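18 May 2018
By Poppy Pilkington
Filed under: Support > Open Day Demos > Resolved

Issue: Gorkora bottle demo stalls at the start of the run. Reported by the front desk at 37 minutes before doors.

Log
- Loaded the countertop program in Fendau. Arm reached the approach pose and stopped. Error 410, grip target out of tolerance.
- Restarted the controller. Same error.
- Checked the target file. Neck diameter still set for the old October bottle — 6 mm too wide.
- Corrected the value and saved as a new profile. Ran it in the simulator before touching the floor unit. 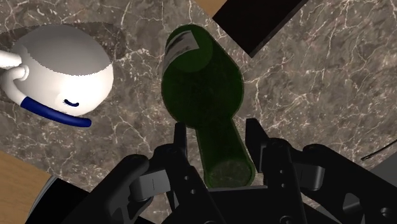

Sim view, fingers open either side of the bottle neck, before close command.

- Sent the close command in sim. No error. Ran 17 cycles, all clean.
- Copied the profile to the floor unit. First group of visitors came through on time.

Left to do: delete the October profile so it can't load by default — Godinho room uses it too, so check there first.

Shares: 6 | Comments: 0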